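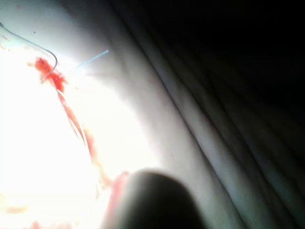

## The jaw that wouldn't let go

Quick one tonight, kettle's on. We lost most of the afternoon to a grip fault on the Plokari arm and I want it written down before I forget the order of things.

Job was suturing practice on the pad. Curved needle, blue thread, red line to close up. Run 204 of the set. Arm had been fine all month. Then at run 154 (yes, I went back through the logs) the close command started landing late. Tiny bit late. Didn't notice. Should have.

On 204 it went properly wrong -- told the jaw to open, screen said open, jaw stayed shut. Then the arm carried on to its next move, because as far as it knew it had let go of everything. That's the bit that bothers me. A stuck jaw is a nuisance. An arm that beleives it isn't stuck is a safety problem.

Hit the stop. It stopped, thank goodness. No one hurt, hands were well clear.

## What we checked

- Cable first. Reseated both ends, no change.
- Power cycle. Worked for 3 runs, then same again. Don't trust a fault that goes away when you turn it off and on.
- Swapped the Uchida driver board for the spare. No change, so put the old one back.
- Moved the arm well off the pad and over by the dark cloth, to work the jaw with no needle near it.
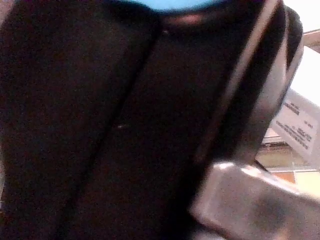

## What it was (I think)

The Hillano controller reports the jaw position it *asked* for, not the one it got. There is a real sensor reading in there, but the setting for it went back to default when we updated in July. So the jaw was dragging, getting worse, and the log showed a lovely clean line the whole time.

Why it was dragging, still not sure. Grit in the slide is my bet. Havent had it apart yet.

For now: real reading switched back on, and a check in Pliko that halts the arm if asked and actual don't match. Tested it by telling the sensor a fib and it halted every time. Slower, fine.

Not running it again until the slide's been stripped and cleaned. Next up is run 227 on the plan and it can wait.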